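La fruta de Elba

Elba Herrera ponía la mesa como la había puesto su madre, es decir, empezando por la fruta. Primero el platito tejido, después todo lo demás, los cubiertos, el pan, las discusiones. Decía que una mesa con fruta ya estaba medio servida, y que si la visita se adelantaba (y en aquella casa la visita siempre se adelantaba, con una puntualidad al revés que la sacaba de quicio) al menos encontraría algo bonito que mirar mientras ella se quitaba el delantal.

Aquella mañana de noviembre esperaba a Hidayah Ismail, que volvía de Harnwood después de 16 años de cartas. ¡Dieciséis años! Elba había frotado el tablero blanco hasta que le dolieron las muñecas, había puesto el plato, lo había corrido un poco a la izquierda, lo había devuelto a su sitio y, al final, lo había empujado hacia el fondo, donde no estorbara los codos de nadie. 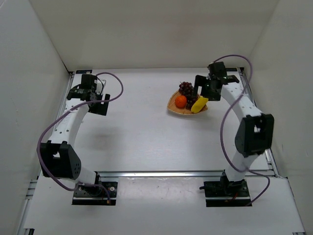

El plato de fruta, hacia el fondo de la mesa blanca.

Cuando sonó el timbre todavía llevaba el delantal, claro. Hidayah entró con la bufanda torcida y una maleta enorme, la abrazó sin soltar la maleta, y las dos estuvieron un rato así, en el pasillo, riéndose de nada y hablando a la vez.

—Sigues poniendo la fruta antes que el mantel —dijo Hidayah al asomarse.

—El mantel está en la cuerda desde anoche.

Y se sentaron sin mantel, cada una a un lado, y hablaron hasta que el café se quedó frío y hubo que hacer otro.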